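About Us

Zusik began with a borrowed hall, a pot of broth that was far too big for the hob it was standing on, and a supper we had promised to rather more people than we owned bowls for. We spent the whole of that afternoon knocking on doors and came back with soup plates, pudding basins and a gravy boat, and everyone was fed in the end, though whoever had the gravy boat has never let us forget it. By the following September we had started buying tableware of our own, and before very long other people were asking if they could have a lend of it. That, more or less, is how a supper club turned into a hire business.

These days we look after crockery and cutlery for noodle nights, dumpling suppers, weddings, school lunches, New Year parties and the odd very ambitious birthday. We live in a long brick building in Troston Yard, with a kitchen at one end, shelves down both sides and a kettle that is hardly ever off. Most of our orders go out within 17 miles of the door, and if you are a little further away than that, do please ring us anyway, as we like a drive.

Our best-known set is the Drusta, which we put together ourselves over a couple of years of eating in other people's houses and taking notes. It has a wide, shallow bowl for the main part of the meal, a small square dish for pickles or sauce, a proper white soup spoon and a pair of chopsticks. We can send it for a family table or for a party of over 100, and it goes out in the same plastic tubs it lives in, so that you can carry them straight to your serving table and let people help themselves.

We are fond of the tubs (you may have gathered this already!). Bowls and square dishes share the big white one, each in their own stack, and the spoons get a smaller one to themselves. We did once try laying the spoons in rows, and it looked lovely for as long as it took to lift the tub into the van. 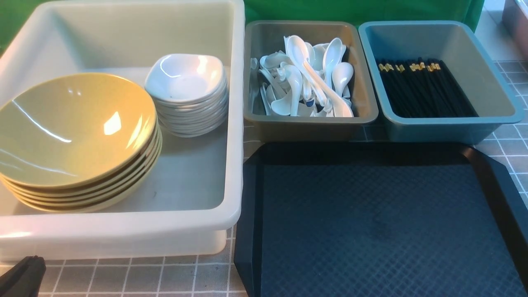

Yellowish bowls and little white dishes in the big tub, spoons next door.

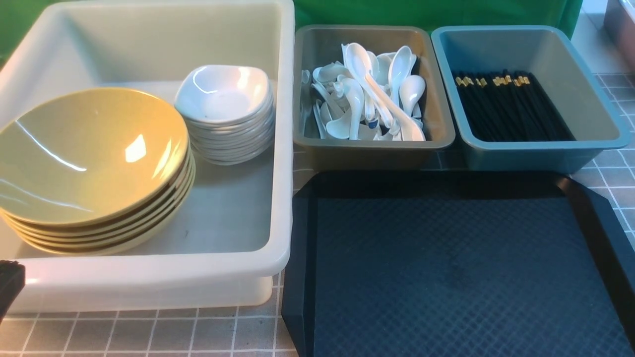
A customer who signs herself only as Pillay wrote to us after her parents' anniversary lunch to say that she had expected to spend the evening hunting for missing spoons, and that what she remembers instead is her uncles arguing over who should have the last of the soup, and would we please tell her where we buy those bowls, because her mother wants to keep four. We wrote back and said that the bowls come from a small pottery supplier who sells them to us in dozens, and that her mother was welcome to buy four of ours. She has since bought two more.

Letters like that one are pinned up beside the sink, where they get rather splashed, and they have changed how we do things more than once. We now send a few spare soup spoons with every order and don't charge for them. We used to ask for everything to be washed before it came back, and we have stopped doing that too. Scrape the bowls, please, and give them a rinse if there's a tap handy, and we'll see to the rest when they get home. A chipped bowl is a pity, though we'd much sooner be told about it than find it with a thumb.

Our last stocktake was finished on December 31, 2023, with the radio on and a plate of mince pies going round, and came to 1,089 pieces, teapots included. The teapots are newer and we are still learning how to pack them, so ask for those in good time.

If you'd like to come and see things before you book, you are very welcome. Bring a tablecloth if you're worried about the colours, or a photograph of the room, or simply bring yourself and have a cup of tea with us. The bell at the front sticks a bit, so give it a good hard push, and if there's no answer we're probably in the kitchen, so come round by the side gate.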